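Fevereiro | Por Obaidul Bhuiyan
Imprimir | Enviar por e-mail

As máquinas já sabem arrumar cabos?

Quem acompanha esta coluna sabe que tenho um fraco pelas tarefas aborrecidas - dobrar toalhas, emparelhar meias, separar parafusos - e este mês fui finalmente ver a que me interessa mais: a gaveta dos cabos! Na oficina da Wasonus, em Bovley, passei uma tarde inteira a olhar para dois braços robóticos e saí de lá entusiasmado.

A equipa fez 251 tentativas com cabos soltos. Em 26 delas o cabo ficou enrolado e preso sem ajuda humana. Parece pouco, eu sei, mas no outono o resultado era zero. Uma caixa ou uma caneca têm forma certa. Um cabo muda de forma assim que se lhe toca, passa por cima do vizinho, esconde a ponta, e o programa tem de voltar a perceber onde começa e onde acaba. Uma pessoa faz isto a conversar ao telefone.

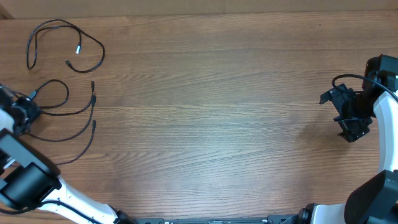 Cabos escuros à esquerda da mesa, entre os dois braços.

Na Mikuš, que monta candeeiros, a conta é outra: ali chegam 800 cabos por turno, todos iguais e na mesma posição, e a automatização já compensa. Em casa, com carregadores de todas as idades misturados, ainda vamos esperar. Eu continuo a enrolar os meus à mão, mas volto a Bovley na primavera - prometeram-me tentar com auscultadores!

Imprimir | Enviar por e-mail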